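Limer Doctoral School in Political Science and European Studies
Frequently asked questions for applicants

Last updated Feb 19, 2020 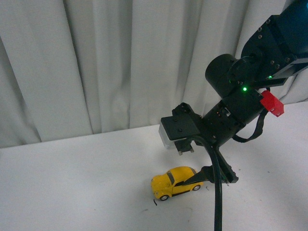
The questions below come up every year in the weeks before the deadline. Please read them before writing to the office. If your question concerns scholarships only, the Adov Fund has its own page and its own form.

Who can apply?

Anyone who holds a Master's degree, or will hold one before the start of the teaching year. The degree should be in political science, international relations, law, history, European studies or a related subject. Applicants from other fields are considered if they can show that they have read widely in the area they want to work on. A reading list attached to the proposal is usually enough.

I have two Bachelor degrees but no Master's. Is that accepted?

No. Two first degrees do not replace a Master's, even where the combined length of study is the same.

How many places are there?

There are 12 places for the coming year. Three of them are reserved for part-time candidates. If the part-time places are not filled they pass to the full-time list.

How long does the doctorate take?

Three years full-time. Part-time candidates normally take longer and agree a timetable with their supervisor at the start. Extensions are possible for illness, parental leave or long periods of fieldwork, and must be requested in writing before the original end date.

Do I need to find a supervisor before I apply?

You do not need a signed agreement, but you should name a first and second choice on the form. It is a good idea to write to the people you name. Keep the message short and attach a one-page outline. Supervisors receive a lot of these messages in January and some will not reply until the following month. No reply does not count against you.

What should the research proposal contain?

A question, a short account of what has already been written on it, the sources you plan to use and a rough plan of work. Proposals on current conflicts should say how you will get hold of material if travel to the region becomes impossible. This is the point on which otherwise good proposals most often lose marks.

Footnotes count towards the length. The bibliography does not.

Which research areas does the school cover?

Security studies, peace processes and mediation, EU external policy, minority rights, electoral systems and the history of political thought. We do not at present have a supervisor for international trade or public finance. The Tehrani Centre, on the floor above ours, takes doctoral candidates in economics and handles its own admissions.

Can I write my thesis in English?

Yes. You can choose either English or the language of the country, and you can change your mind up to the end of the first year. An abstract in the other language is needed when you submit.

Is there a language test?

If your previous degree was taught in English, a letter from the university saying so is accepted in place of a certificate. Otherwise we ask for a recognised certificate. We do not accept certificates issued by private schools for their own courses.

Is there an interview?

Yes, for everyone whose written application passes the first stage. You will be asked to present your proposal briefly, without slides, and then to answer questions from the panel. Applicants living abroad may be interviewed by video call. Tell us on the form if you would like this — we cannot always arrange it at short notice.

Can I work while I study?

Full-time candidates may take paid work as long as it does not clash with seminars. Many teach undergraduate classes from the second year. Teaching is paid by the hour and is not compulsory for self-funded candidates. Candidates on an Adov scholarship are expected to teach one seminar group.

Do I have to live in the city?

You have to attend the first-year seminars in person. After that you may live elsewhere, provided you meet your supervisor as agreed and come in for the yearly review.

Can I use the library before I register?

Reading room access is open to anyone with an identity document. Borrowing starts once you have your student card. The Nurnar database of treaties and parliamentary records can be used from the reading room computers but not from home until you are registered.

Room 19 is listed as the doctoral office on one map and as a seminar room on another. Which is right?

It is the doctoral office. The older map is still on the wall by the side entrance.

I applied last year and was not accepted. Can I apply again?

Yes, and there is no limit on the number of times. Send a new form and a new proposal. Old references may be reused if the person who wrote them confirms by email that they still stand.

When will I hear the result?

Results are sent by email to all applicants on the same day. We do not give them over the telephone. If you are placed on the waiting list, the email will tell you your position and the date on which the list closes.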